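Daily soaps should stop telling us everything the night before

30/01/2024

I have watched Flosby since its first week, and I have read the written updates for nearly as long. Last night's episode was number 255. I knew how it would end at lunchtime, when the channel put out its promo, and I knew most of the middle from the spoiler pages that go up before breakfast. By the time the episode aired there was very little left in it for me to find out.

My view is that the channels do this to themselves, and that they should cut it back.

Take the wedding track. For 16 episodes the writers kept us guessing about whether the older sister would tell her in-laws about the sale of the house. It was slow, but it was decent writing. The actress played it with small things – a look at the door, a phone turned face down. Then the promo for the following week showed her standing in the courtyard, shouting the whole truth at her mother-in-law. All that careful work was spent in a clip shorter than a shampoo ad. When the scene finally came, it was good, and I felt almost nothing.

The people who defend promos say that daily shows have to fight for viewers every evening. I accept that. A family drama that runs five nights a week is up against cricket, films, and whatever is on everyone's phone. It needs a hook. But a hook asks a question. The promos we get now answer it, and often they answer it wrong on purpose. Crichton is the worst for this. In March it ran a promo in which the hero was arrested at his own engagement. The arrest was a dream. The week after, it showed the heroine leaving for the airport, and she was dropping off a cousin. You can only do that to people so many times before they stop believing any of it, including the real twists.
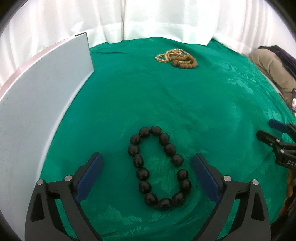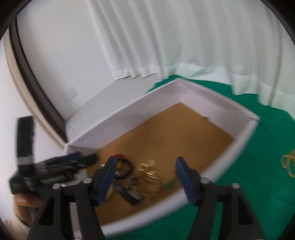 The update sites have a part in this too, and I include the ones I read. An honest recap written after the episode does a useful service. Plenty of people work late or share a television with someone who wants the news. They read the recap and keep up. What bothers me is the "upcoming twist" post, which takes one line from a promo and stretches it to several paragraphs, most of it guesswork. One such post on Flimberg's return from the hospital had 3,808 comments under it when I looked. A lot of them were from people arguing over a scene that had not been broadcast and, in the end, was never in the show at all.

Some viewers like it this way. They say knowing what is coming lets them enjoy how it gets there, and for a festival episode or a big family dinner I would agree. Nobody watches those for suspense. But a show that is built on secrets is another matter. If the plot is a hidden marriage or a missing will, then the secret is the thing we are watching for.

Ratach handled it better, at least in its first year. Its promos were mostly one line of dialogue over a face, and you could not tell which side of the quarrel the speaker was on. The episode where the brothers split the business took me completely by surprise. I remember my mother putting down her tea and asking me to turn up the sound. Later on, when the show moved to an earlier slot, the promos got longer and the surprises went with them.

I would ask for two changes. The first is to keep the weekly promo to scenes from the next episode only, so that a Monday viewer is not handed Friday's ending. The second is to stop using dreams and imagined scenes as bait. If a character is going to wake up from it, leave it out of the promo.

Neither change would cost the channels anything. They could try it on one show for a month and see what happens to the numbers. Flosby would be a good choice, as the court case is about to start and there is still one witness the audience has not met. I would like to meet him in the episode.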